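Harkance Small Business Credit Tracker, Desk Edition
By Wekuvov. Monthly lending data for 164 metro areas. 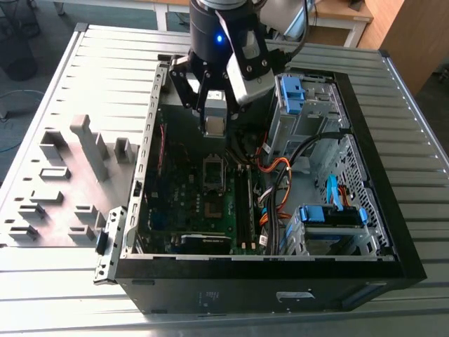 Open desktop tower, motherboard facing up.

New release out 06/06/2025. Current subscribers, you already have it, check your downloads tab.

What you get

One monthly file on small business borrowing. New loans, renewals, credit lines drawn vs. credit lines open, average rate, average term, share of payments more than 30 days late. By metro, by industry group, by size of borrower. Back history included, no extra charge.

Comes as a spreadsheet and as plain CSV. Same numbers in both. The spreadsheet has the charts, the CSV doesn't. If you're loading it into your own system use the CSV, the spreadsheet has merged cells in the header and people write to us about it every month.

Also a short written note, four pages, by Ignacio Crenshaw. What moved, what got revised, where he thinks the number is misleading. Plain English. Read it before you quote the headline, the revisions section especially.

Why people buy it

National lending totals come out fine and fast, but they lump everything together. A big corporate refinancing can push the total up in a month when corner shops and machine shops are borrowing less. We had that pattern twice last year. The Tracker keeps the small borrowers seperate so you can see it.

Used by regional bank planning desks, city economic development offices, trade groups, a few reporters. Some landlords too, mostly retail strip owners who want an early read on tenants.

Not a forecast. We don't sell one. The note has opinions in it, labeled as opinions.

What's in the file

Metro areas: 164
Industry groups: 6 (retail, food service, construction, light manufacturing, health offices, everything else)
Borrower sizes: 4, by annual sales
Frequency: monthly, first Friday unless that's a holiday, then the Monday
Seasonal adjustment: both adjusted and unadjusted columns
Revisions: prior three months every release, full history once a year in September

"Everything else" is a big bucket. We know. Trucking is in there, so are hair salons. Splitting it is on the list for the September revision, no promise yet.

Where the numbers come from

A panel of 300 lenders. Community banks, credit unions, some online lenders. They send us loan-level records with names stripped out, we clean them and weight them up to the metro. Lenders who drop out of the panel get handled with the Iwasaki bridge, our in-house method for linking an old panel to a new one without a jump in the series. Six page write-up in the methods folder. Dense but it's all there.

Thin metros get flagged. If fewer than four lenders report in a metro and size class, the cell is blank. Not zero. Blank. Please don't fill them with zeros, your averages will go haywire.

Known issues in this release

Dillum metro: one large reporter sent its March records late. March and April both revised, March up, April down a little. May is fine.

Food service renewals: a few lenders changed how they code a renewal that comes with a higher limit. Used to count as a renewal, now some count it as a new loan. We put them back to the old way where we could tell. Treat the new loan line in food service with some care.

Average rate column: was labled "APR" in older files. It isn't APR, fees are not in it. Label fixed, numbers unchanged.

Editions

Desk Edition (this page). One named user, all metros, both file types, the note, email support.

Office Edition. Same data, up to six named users, plus the archive of every file as first published. You want this one if you're testing how a model would have done in real time. Don't test on revised data and call it real time.

Single Metro. One metro, all industries, all sizes. No note. Good for a city office with one question.

Pricing is on the quote form. Depends on edition and whether you're a nonprofit or public body. Annual billing only, we tried monthly and the paperwork ate us.

Using and quoting it

You can quote figures in reports, slides, articles. Credit line: "Harkance Tracker, Wekuvov." Charts OK too. Don't repost the whole file or pass your login around. Client reports are fine so long as the client can't rebuild the table from what you give them. Not sure? Ask first, answer is usually yes.

Common questions

Does it cover mortgages?
No. Business borrowing only. A loan to a business secured by a house is in, a regular home loan is out.

Credit cards?
Business cards, only if the lender reports them as a line. Personal cards used for a business, no way for us to see those.

Can I get it by county?
No. Too thin outside the biggest counties, we'd be blanking half the table.

Adjusted or unadjusted, which one?
Month to month, adjusted. Same month a year ago, either works. Construction swings a lot in the winter so stick with adjusted there.

Is there an API?
Not in Desk Edition. Office Edition has a fixed download link that a script can hit. Same address every month, file gets replaced.

Can I see a sample?
Yes. Last year's September file for two metros, full columns, on the quote form page. No card needed.

Cancel?
Any time before renewal. Files you've already downloaded are yours to keep using.

Orders and questions: use the quote form, put "Desk" in the subject. Replies same day most weekdays, slower on release day.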